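Site inspection, back corridor and storage door
Checklist with comments
Date: 19/05/2023
Inspector: Brenda Entwistle
Reviewed with: Neville Lambert
Job: Pangaribuan trial, hand-held gripper recording

The trial asks whether a machine can take over small chores in the workshop: opening doors, moving cases, putting cables away. For now a person does the work with two grippers and the recordings go to Anico for training. Nothing on this site runs by itself yet, so the list covers the person, the tools and the floor.

## 1. Floor and walkways

- [x] Main walkway wide enough for a hand cart
- [x] Floor surface sound, no lifted edges
- [ ] Cables off the floor or covered
- [ ] Corridor clear of stored items

Comment: Cables fail again. A person steps over them without thinking, but someone watching a gripper may not look down, and the Skelturora cart we tested in October stopped dead at every one. Get covers or run them along the wall. The suitcase needs a proper place. Wrapped goods may stay until they are unpacked, as long as the walkway beside them is kept open.

## 2. Storage door

- [x] Lever handle tight, returns to level
- [x] Sign in place and readable
- [x] Door opens to 90 degrees without rubbing
- [ ] Access list posted at the desk

Comment: The sign says no entry without permission. That applies to the trial too. Handle work is to be done from the corridor side unless Neville has signed for the storeroom. He asked if the lever is a fair test, and I think it is. Pushing it down is easy. Holding it down while pulling the door and stepping back is where the software still loses its grip, 155 misses out of 432 tries on the last report. I would not let it near a door that people use.

## 3. Stairs and handrail

- [x] Handrail firm along its full length
- [x] Headroom under the stairs checked
- [ ] Padding on the low edge

Comment: Low edge is easy to hit when you straighten up after a task near the floor. Foam strip is enough.

## 4. Grippers and operator

- [x] Grip pads clean, no tears
- [x] Marker plates fixed and flat
- [x] Cable between camera and gripper not pinched
- [x] Monitor mount tight
- [ ] Loose sleeves secured
- [ ] Break log filled in

Comment: Sleeves should be buttoned or taped at the wrist before the jaws are used. The break log was blank for 2 sessions. The grippers get heavy after a while — the operator is the part of this setup most likely to be hurt.

## 5. Chores, current rating

| Chore | By hand with grippers | By machine |
|---|---|---|
| Open lever door | Yes | Not reliable |
| Stand suitcase upright | Yes | Sometimes |
| Coil a cable | Slow | No |
| Fold a cloth | Yes | Poor |
| Remove stretch film | Slow | Not tried |

Comment: The Nurner people rate the cloth higher than I do. They accept any fold that ends up smaller than it started. I want the corners near each other. Film stays off the machine list until we have a safe way to cut it.

## 6. To do before the next session

- Cable covers, corridor (Neville)
- Move suitcase to shelf (Neville)
- Foam strip under stairs (Brenda)
- Access list and break log (Brenda)

Result: pass with conditions. Hand-held work may go on. No self-running machine in the corridor until sections 1 and 2 are fully checked.
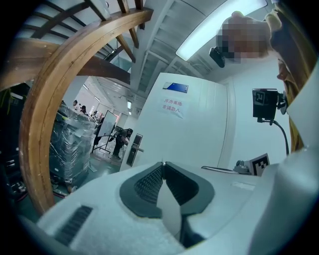
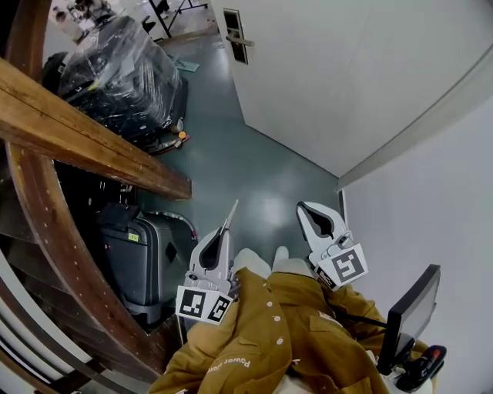 Sections 1, 2 and 4: storage door and grippers, both pictures. Suitcase and floor cable, second picture.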